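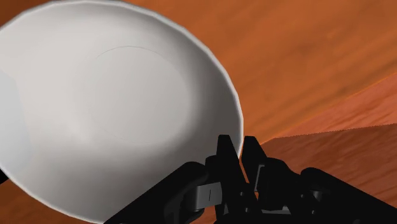 Can a garden center open in an existing building without a new permit?

Asked by Nhàn La in Planning and Local Government

Hello everyone. I live in Tromard, on the east side, near the old Drukport furniture warehouse. The warehouse has been closed since last November. Now there is a paper on the door which says that a company named Arasent will open a "home and garden outlet" there. I went to the town website and I could not find any application for it, only an old one from the furniture company.

My question is in two parts. First, is it allowed to change from a furniture store to a garden center without asking the town? I thought that every change of business must go to the planning board. Second, if there is no application, how can the neighbors give their opinion? Our street is narrow and the trucks already had problems to turn when it was furniture. With soil and plants I suppose there will be more deliveries, and some of them early in the morning.

I am not against the store. My mother would be very happy to have a place to buy plants without taking two buses. I only want to understand the rules before I write to anybody, so that I don't write something foolish.

I should add that the parking lot has 69 spaces according to the old plan, and the notice says part of the lot will be used for "seasonal outdoor sales." I do not know if this matters.

2 answers

Answered by Valentin Schwaiger
Marked as helpful

I was in a similar situation some years ago, in another town, so please check everything with your own zoning office. English is also not my first language and the code is written in a difficult way, but I will try to explain how I understood it.

In many towns the code does not look at what exactly the shop sells. It looks at the category of use. Furniture is retail. Plants, pots and garden tools are usually also retail. If the new business stays in the same category and does not make the building bigger, often it needs only a certificate of occupancy and maybe a sign permit, and these are decided in the office by staff. There is no hearing, and the neighbors do not receive a letter. This could be the reason why you find nothing on the website.

The outdoor part is different, and here I would look carefully. In our case the code treated outdoor display as a separate use. A few carts beside the entrance were accepted, but when the store wanted to put a fence and sell from the parking lot, they had to bring a site plan to the board. Our limit was 200 square feet. Yours can be another number, or there may be no limit at all. Also the parking matters — each type of store must keep a minimum number of spaces, and if they sell from the lot, those spaces are lost. So the 69 on the old plan is useful information for you.

What I would do:

Call or visit the zoning office and ask for the file of the address, not for the name of the company. Applications are sometimes under the name of the owner of the land. In our case everything was under Yoshida, which was the landlord, and I had searched for weeks with the wrong name.

Ask if the old approval for the furniture store had conditions. Conditions normally stay with the property. If there was a rule about delivery hours or the truck route, the new store probably must follow it also.

Ask what is the deadline for an appeal. In my town it was 30 days after the permit was issued, even if the neighbors did not know about it. I learned this too late.

If there will be a hearing for the outdoor sales, write a short letter about the trucks and the hours. The board can do something with "deliveries only after 7 a.m." It cannot do much with "we are worried."

Answered by Rami Harb

It's private property, they can sell whatever they want. We got one of these by us and traffic is fine. Prices on mulch are not great though.

Comments

Toshiko Mizuno: Rami, that is not correct in most places, there is still zoning. Valentin's answer is better. I would only add that the speed and the width of the street belong to the public works department, so the zoning office may tell you to go there with the truck problem.

Nhàn La: Thank you very much, Valentin and Toshiko. I went to the office before lunch and asked for the address as you said. There is a file, and the old approval does have a condition about deliveries — none before 6:30 a.m. For the outdoor sales they have received nothing yet. The lady at the desk gave me a form to be notified by mail.

Valentin Schwaiger: Very good. Keep a copy of the form.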